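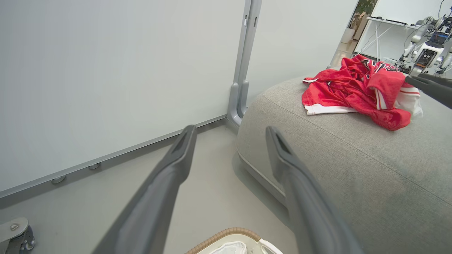 *Wrist camera view during a soft-goods trial, with a red jersey on the cushion and a second arm's finger just above it.*

**Slotted-finger grippers** are two-fingered robot hands with long, narrow fingers that have a groove cut near the tip. I've been swapping them on and off robot arms for over 14 months now, so this entry is part reference and part what I've picked up along the way (edit away if yours behave differently!).

## Overview

The basic idea is simple. Two fingers close towards each other and pinch whatever is in the middle. The long shape lets you reach down into baskets and slide in under a fold of cloth without the bulky part of the hand getting in the way. In the pair shown, the fingers are dark grey and matt, and they lean in towards each other with a gap left between the tips.

I mostly test on clothes. Mesh sports jerseys are my favourite because they're slippery, they crumple differently every time, and the hems give you a nice edge to aim for. Towels are easier to pick up but much harder to let go of neatly.

## Types compared

Our comparison at Ullstead covered three sets:

| Finger set | Tip | Jersey picks out of 100 |
|---|---|---|
| Valtska long | slotted | 88 |
| Siqueira standard | flat, rubber pad | 81 |
| Zamico short | flat, bare | 63 |

The Valtska fingers came out best on thin fabric, though I'd call the Siqueira ones nicer to live with. They're stiffer, and they don't need setting up again after every knock. The Zamico set did badly on anything flat and quite well on shoes, for what that's worth. We ran 922 picks in all, counting the towels and the odd sock — the full log has the awkward ones marked.

## Wrist cameras

A small camera at the wrist sees what the fingers see, and I wouldn't go back to an overhead view alone. Both fingers stay in the picture, so you can judge the gap by eye while you're driving the arm. The trouble is that they also hide things. A hem right behind a fingertip is gone as far as the camera is concerned, and with two arms working on one garment you'll get the other arm's finger poking in from the side as well.

I set the exposure by hand. White walls and shiny floors push the automatic setting all over the place, and red cloth goes to mush when it's too bright.

## Controllers

Grip force matters more than speed. I start low and creep up until the cloth stops sliding. On the Siqueira controller that's a plain slider, while the Valtska one wants a number in a text file, and 600 is where I usually end up for mesh (the manual never says what the units are).

## See also

- Parallel-jaw grippers
- Two-arm folding
- Fingertip pads and coatings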